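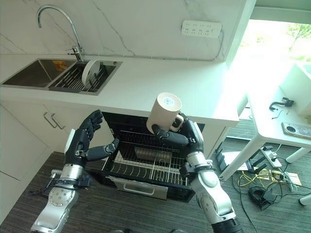
Started on the dishwasher question again after lunch. I have been running the machine on the wrong assumptions since February and I want the numbers written down before I forget how I got them. The mugs are the main problem. The upper part of the load fills first, always with mugs, and a mug put in at an angle with its opening up finishes the cycle as a cup of gray water. I know this and I still lower them in tilted on their sides, mouth up, one hand on the handle, and then have to turn them over at the last moment against the tines. The turn is where the chips happen. Two chips on the rims this winter, both on the cream set.

Measured the clearance between the tines and the underside of the counter with the door fully down. Plenty for a mug, tight for a hand and a mug together if I come in from the sink side. Coming in from straight ahead is better. Bongani Zwane told me this when he fitted the machine and I did not write it down, so I am writing it down now.

Electricity: the long program on the Ilberg takes 1,067 watt-hours by the plug meter. The short one takes 697. I had assumed the short program was half. It is closer to two thirds, and it leaves tea rings in anything that has stood overnight. Decision: long program, full load, no exceptions for "just a few things." If there are only a few things they get done by hand in the left basin and go in the wire rack in the right one. A plate stands on edge in that rack without trouble. A mug does not sit well in it, because the base is wider than the gap and it rolls toward the faucet.

Which brings me to the pegs. I have been against pegs for years on the grounds that a handle is a glued-on part and should not carry the weight. Weighed one of the pink mugs on the kitchen scale: almost 300 grams. A ceramic handle carries that plus a full cup of coffee every morning without complaint, so the objection was never a serious one. Withdrawn.
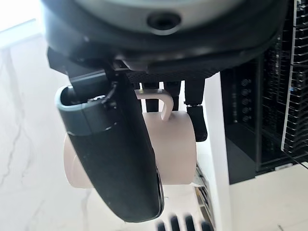
Pink mug on its peg, hanging by the handle.

Notes on hanging. The handle has to go over from the front with the body of the mug level, or it catches. If the mug is allowed to drop nose-down before the handle is seated, it swings and meets its neighbor. Leave a gap between mugs. The Zollano catalog recommends a spacing that is too small for anything but espresso cups. I went wider and lost one position on the row, which I can live with.

A hung mug drains at the lip and nowhere else. A bead collects at the lowest point of the rim and stays there until it is wiped. Tried it with a towel pass first and without. With the towel pass there is nothing on the counter afterward. Without it there is a line of drops, and on a white counter the drops dry to marks that need vinegar. Towel pass it is. Takes 25 seconds for the whole set, so I have no grounds for skipping it.

Plates are simpler. They stack, they do not have handles, and the only thing to watch is the foot ring on the bottom of each one, which is unglazed on the Linley plates and scratches whatever is under it. I could put paper between them. I am not going to put paper between them.

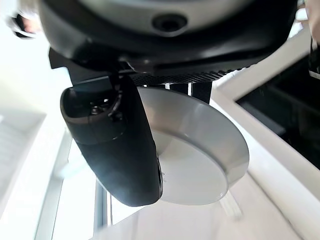

What I will do is stop sliding them. Lift, tilt, bring the far edge down first, then lower the near edge. The scratches on the old stack all run in the same direction, front to back, which is consistent with years of being pushed in from the front of the cupboard. Lifting costs nothing except attention. I also moved the heaviest stack down one shelf. The upper shelf has a visible bow in the middle and I do not trust the pins.

Still open: the sponge. It sits at the back of the left basin and is never fully dry there. The Nkosi hardware place has a small wire holder that hooks over the edge of a sink, but I need the thickness of the lip first and the calipers are in the car. Also the descaler. The rinse light came on again at the end of the last cycle and I have been ignoring it - the salt is full, so it is either the sensor or the rinse aid. Check the rinse aid first.

Vinegar is low. Buy the large bottle.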